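Masesville robotics course forum — Project 2: tabletop pick and place
Last updated: June, 4:40 p.m.

usman_naqvi
Our group is on the cup portion of the task. The gripper closes on the rim from above, lifts, and is supposed to set the cup down upright among the fruit. Over 40 trials with the rim grasp we logged 13 failures, nine of them during placement. The log calls all nine "tilt at release." Policy was trained on 1,110 episodes from the shared Hadis set. Has any other group compared rim and body grasps on this cup?

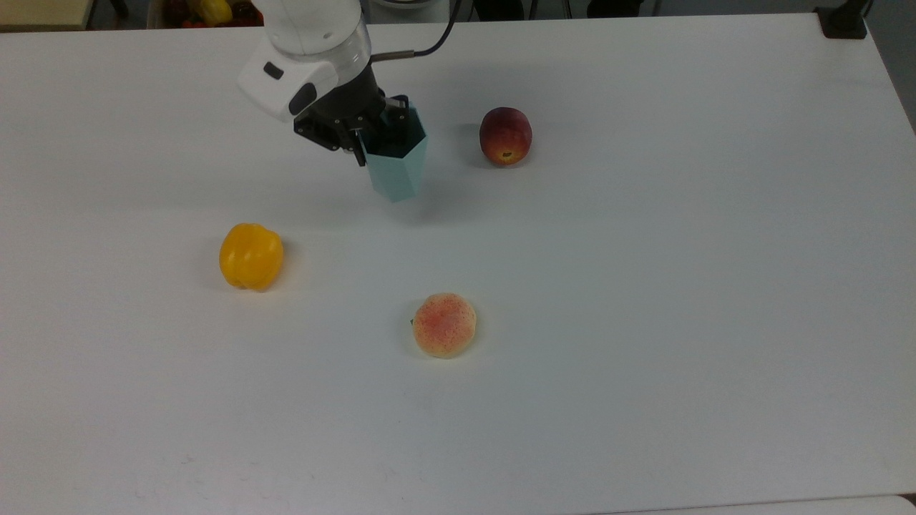
Rim grasp, cup just clear of the table. Apple, peach and pepper are the distractors.

tanveer_t
Rim grasp on a faceted cup is a bad idea. The panels narrow toward the base, so any offset between the fingers and the cup axis becomes a tilt once the weight is hanging. Go in from the side, across two opposite flats.

usman_naqvi
Side approach needs clearance. With the pepper close to the cup, the wrist collides in our planner for most start poses. We would have to limit the layouts, and the rubric says the layouts are given.

tanveer_t
The rubric says object positions are given. It doesn't say you have to take the cup first. Move the pepper, then take the cup from the side.

humaira.m
Two picks means two chances to fail. Our group tried clearing first, and total time went over the limit on every layout with the pepper behind the cup. I would keep the rim grasp and fix the release height. What is your z at open?

usman_naqvi
12 mm above nominal table height. The nominal value comes from the Gilani calibration sheet. We have not re-measured it.

humaira.m
Then re-measure it. 12 mm is a lot for a light cup. We open at 3 mm and the rest is finger compliance.

tanveer_t
3 mm with an unverified table height is how you drive the cup into the surface. I still say the grasp is the problem — release height only hides it.

anum_ghauri (TA)
Both claims can be tested. Keep one layout, change only z at open, and run the same number of trials. Then hold z and change the grasp. Do not change both in one session. For the layout, use this one so the groups can compare: pepper at the back, cup in the middle, peach to the left, apple front right.
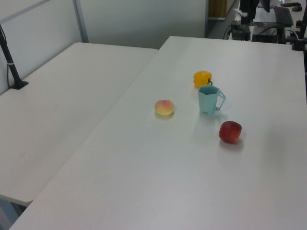 Re: layout for the comparison

faisal_tarar
Does cup yaw count as part of the layout? It has a handle on one side. If a finger comes down near the handle, the contact is different from a plain flat.

anum_ghauri (TA)
Yes. Handle to the right, viewed from the side camera. Record yaw in the Dikex log with everything else.

usman_naqvi
Touched off the table at four points. The surface is 5 mm lower than the sheet at the far corner and 2 mm lower near the center, so we were opening higher than we thought. Starting the z runs now with the rim grasp unchanged.

tanveer_t
Post the raw log, please, including the aborted trials.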